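Sunday Gnocchi, Take Three

So I finally did it. After two flops (one gluey, one that dissolved into something like potato soup), I made a batch of gnocchi I'd serve to people I like. I'm still a little giddy, and there's flour in my hair as I type this.

A bit of background. I grew up on the vacuum-packed kind, which I will defend forever when it's crisped up in butter. But a few months ago I had dinner at Stolteo, the little Italian place across from the Litthorpe train station, and their gnocchi was so light I ordered a second plate in place of dessert. I went home and started buying potatoes.
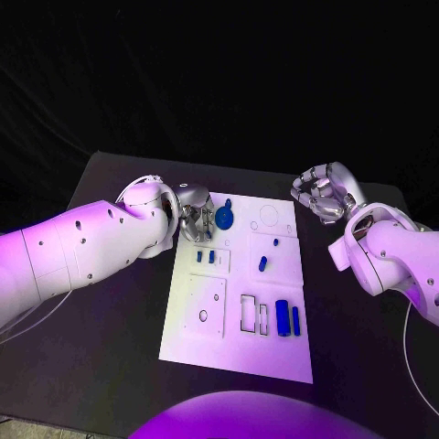
My first mistake was boiling them peeled. They soak up so much water that way, and then you keep throwing flour at the dough to make up for it, and you end up with pencil erasers. This time I baked them whole on a bed of salt until a knife slid right in. Split them while they're hot — use a towel, I have no fingerprints left — and let the steam roll off before you do anything else.

Then the ricer. I know, I know, another gadget. Mine is an old one from the thrift store on Hiltard Street and it squeaks like a gate, but a masher leaves lumps and a food processor turns potatoes into wallpaper paste. I tried the food processor in round one. We don't talk about round one.

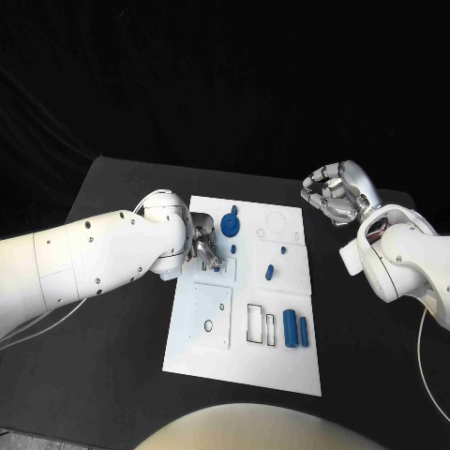
The Second Helping Girl

OK, numbers, for those of you who always write in asking. I started with 811 grams of whole russets, and once they were baked and out of their skins I weighed out 500 grams for the dough. To that I added one egg yolk, a big pinch of salt, a little nutmeg and 125 grams of flour, plus more for the counter. If your potatoes seem damp, add a spoonful more, but go slow. The dough should feel soft and just barely tacky, kind of like an earlobe (sorry, but it's true!).

Don't knead it like bread. Fold it over, press, fold it over, and quit as soon as it holds together. I cut it into pieces, rolled those into ropes as thick as my thumb, and chopped them into little pillows. I did maybe a dozen on the back of a fork to get the ridges and then lost patience. The plain ones tasted exactly the same.
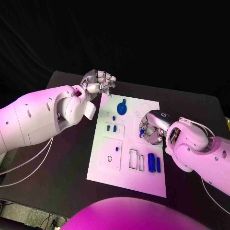
The sauce

Brown butter and sage, and that's it. I'd planned on tomato, but I had half a bunch of sage going limp in the fridge and I hate wasting herbs. Melt a stick of butter in a wide pan, let it foam, and pull it off the heat when it smells like hazelnuts. The sage leaves go in at the end and get crackly in seconds.

Boil the gnocchi in two batches so they have room to bob around. Once they float, give them a few more seconds, scoop them straight into the butter, and leave them alone long enough to get a golden side. Lots of Parmesan. Lots of black pepper.

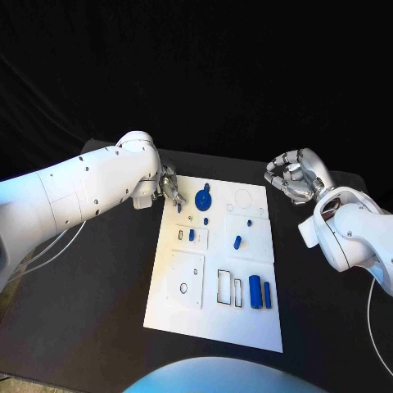
I also froze a tray of them raw, spread out so they wouldn't stick, and tipped them into a bag once they were hard. They go into boiling water straight from the freezer. If you thaw them first they turn to mush, which was the sad ending of round two.

Next up I want to try a squash version, and a reader from way back keeps telling me to use ricotta and skip the potatoes altogether. Maybe! If you've got a ricotta recipe you swear by, leave it in the comments. I have a tub in the fridge that needs using by Thursday.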